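労働と自動化 第9回 講義ノート
「片づける人の仕事はどこへ行くか」

読了時間:6分

前回は倉庫の話だった。今回はもっと地味で、清掃と片づけを扱う。受講者アンケートで「いちばん興味がない」とされた回なので、期待値は低いまま来てもらってかまわない。

1. 事例の概要

取り上げるのはRerby社のサムソープ(Samthorpe)事業所である。共用の作業場を貸す会社で、机と工具と電源を時間単位で使わせる。利用者が帰ったあと、机を拭き、用具を定位置に戻し、消耗品を足す。この一連の作業を社内では「戻し」と呼ぶ。2月から、戻しの一部を卓上アーム型のロボットに受け持たせた。

導入前の説明資料には「スタッフを単純作業から解放する」とあった。この文言は業界で広く愛用されていて、解放された当人が書いた例を私はまだ見たことがない。

対象になった机は90台。導入前の1週間に記録された戻しは448件で、これが比較の基準になっている。基準の週に大雨の日が含まれていたことは、報告書の脚注にしか書かれていない。脚注は読むこと。試験に出すという意味ではなく、人生の話である。

2. 仕事を分解すると何が残るか

自動化を検討する側は、まず仕事を細かい動作に分ける。戻しの場合、最初の分解表は次のようなものだった。

・用具を入れ物に戻す
・スプレーを吹く
・布で拭く
・布を替える
・忘れ物をよける

紙の上では五つとも同じ大きさに見える。ところが現場主任のハティジェ・バイラム(Hatice Bayram)さんは、この表に赤字で三行足した。「機嫌の悪い利用者を待つ」「布がまだ使えるか決める」「ゴミか作品か決める」。三行目について、設計担当のギュンドードゥ(Gündoğdu)社は会議を二度開き、結局「作品の可能性があるものには触れない」という規則で落ち着いた。おかげで机には、正体不明のねじの小山が丁重に保存されることになった。

ここで押さえておきたいのは、分解表から漏れるのがたいてい判断の部分だということ。漏れた仕事は消えずに、人のところへ戻ってくる。しかも名前がないので、勤務表には載らない。

3. 入れ物の政治

アームを入れると、物の置き方が変わる。人間だけで回していた頃、スポンジは流しの縁にあり、布は誰かの肩にかかっていた。機械が加わると「定位置」が必要になる。どの入れ物に何を入れるか、どの向きで置くか。決めるのに会議が要り、守らせるのに掲示が要る。

勤務歴の長いエリフ・ナズ・ヤマン(Elif Naz Yaman)さんの聞き取りから引く。

「前は私が道具の場所を知っていればよかった。今は道具のほうに場所があって、私がそれを覚える係です」

配布した論文ではこれを「技能の外部化」と呼んでいる。本人の言い方のほうが短くて正確なので、答案ではどちらを使ってもよい。

もうひとつ、布の問題がある。丸まった布は決まった形を持たない。人なら見もせずにつまみ上げるものが、機械にとっては毎回初対面の物体になる。分解表で「布を替える」が一行で済んでいたのは、書いた人が布を替えたことしかなく、替えさせたことがなかったからだろう。

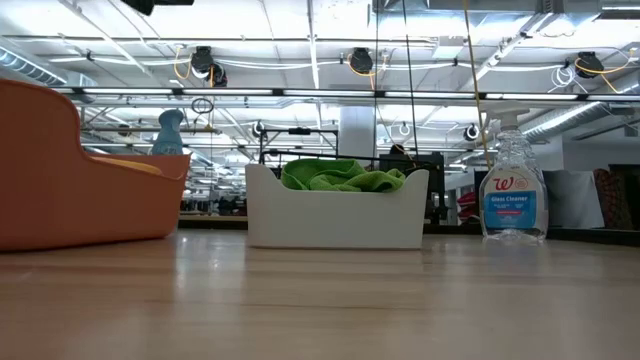

図1 木の天板に並ぶ清掃用具。オレンジの入れ物にスポンジ、白い入れ物に緑の布、右にガラスクリーナー。

図1で見てほしいのは、入れ物とその中身の関係である。スポンジは平らで、布はくしゃくしゃのまま縁から少しはみ出している。「布は白い入れ物へ」という規則は、この状態を合格とするのか。バイラムさんは合格、品質担当は保留、マニュアルは沈黙している。天井にはコードリールがいくつも見えるが、サムソープの分解表には「頭上のコードをよける」という行もなかった。自分が表を作るなら何行になるか、考えてみること。

4. 何が変わったか

稼働後の最初の集計期間に、アームが手をつけた戻しは1289件。社内報はこの数字を大きな活字で載せた。「手をつけた」と「終えた」の違いは、活字の大きさには反映されない。途中で人が引き取ったものも含まれているので、引用するときは必ず分けて書くこと。

スタッフの人数は変わっていない。変わったのは一日の組み立てである。以前は机から机へ歩きながら利用者と話していた時間が、アームの呼び出しを待つ時間になった。腰は楽になった、と全員が言う。そして多くの人が、同じ口で「暇なのに休めない」と言う。待機は休憩ではないが、見た目が休憩に似ているので、管理側からは余裕に見える。この点はリルカーベルグ(Rirkerberg)の病院配膳の事例とほぼ同じ構図なので、第6回のノートを見返しておくとよい。

昇給はあったのかという質問が毎年出る。肩書きは「清掃スタッフ」から「環境オペレーター」になった。質問への答えは以上である。

5. 次回までの課題

自分の職場かアルバイト先で、名前のついていない仕事を一つ選び、動作に分解して一枚にまとめる。そのうえで、同じ仕事をしている人に見せ、足りない行を赤で書き足してもらうこと。赤字が一つもない場合は、見せる相手を替えてやり直し。

提出は紙で、教卓の箱へ。箱は二つあるが、どちらでもよい。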